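About Dollcombe

Dollcombe started with one borrowed kitchen table and a paper pattern that Sakda Wattanapong had been carrying around since his school days. He wanted to teach people to sew their own clothes, slowly and with plenty of coffee, and he figured that if a few neighbors came along he would be happy. A few did, and then they brought their cousins.

These days we have 9 classrooms on Clemmont Street and teach up to 900 students a year, from folks who have never threaded a needle to tailors who want to brush up on their collars. Our evening classes start at 7, which gives most people time to get home and eat something first (please do eat something, the coat class runs long).

We still draft every pattern by hand in the first term. It takes patience, and there is usually some grumbling around the second sleeve — but students who learn it this way tend to stick with it. After that you can choose the Ovari course, which is all dresses and soft fabrics, or the Kahraman course for jackets and heavier work.

Our teachers live close by, and several of them were students here first. If you're curious, stop in on a Monday and sit at the back of a class for as long as you like.
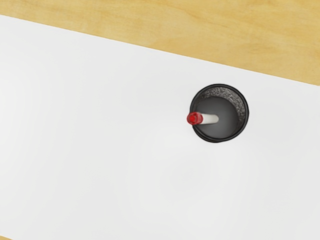 Sign-up for the next term opens in December, and we keep 38 places aside for complete beginners.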